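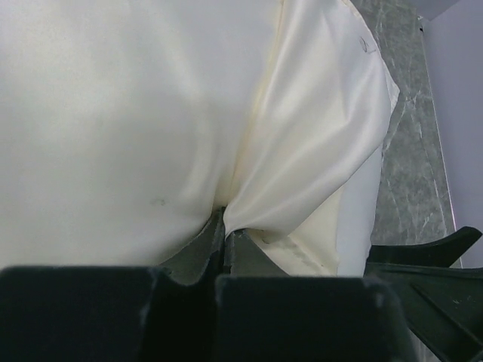
Is the new Jadar novel a sequel to Terudham?

According to the publisher it's a "companion", a word that lets a book be sold as a sequel without having to continue anything. The characters from Terudham turn up in two chapters near the end. The rest follows a different family in a different town, and a reader could start here and miss very little.

Zudton Press announced the title, Zakaria, in October 2019, with copies due in shops in March. It runs to 260 pages in hardcover, which makes it a good deal shorter than the first book, and the price has gone up anyway. The catalogue copy calls it "the most eagerly awaited return in years". It doesn't say who has been waiting.

Terudham did sell well, by the standards of a small press. Zudton says it has been picked up by 67 library systems and is now in its fourth printing, though it declined to say how large any of those printings were. A first run of a few hundred copies can sell out in a week and still leave the author with a day job.

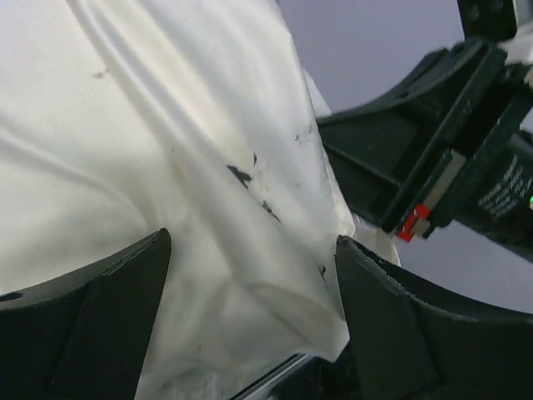
Will the first book be reissued at the same time?

Zudton plans a matching paperback of Terudham with a new cover and a reading group guide of 30 questions. The text is unchanged apart from corrected typos. Anyone who already owns a copy can safely keep it, unless they badly want the spines to line up on the shelf.

There is also talk of a boxed set priced at $29, a figure that appeared on the press's website for an afternoon and then came down. Asked about it, a spokesperson said formats were "still being finalized". Booksellers who had already taken orders at that price were told to hold them.
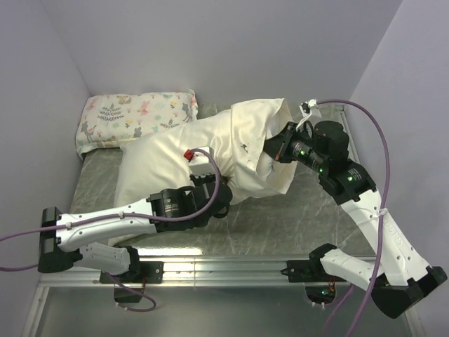
The bigger question is whether the new book can stand without the old one propping it up. The sample chapter handed out to the trade is a slow one, mostly a dinner and a long drive home, and it ends just as something seems ready to happen. The prose is as careful as before. So was the prose in the first chapter of Terudham, and that book lost its way badly in the middle, a point the quotes on the new jacket leave out.

Review copies go out after the new year. Zudton has asked that reviews be held until publication day.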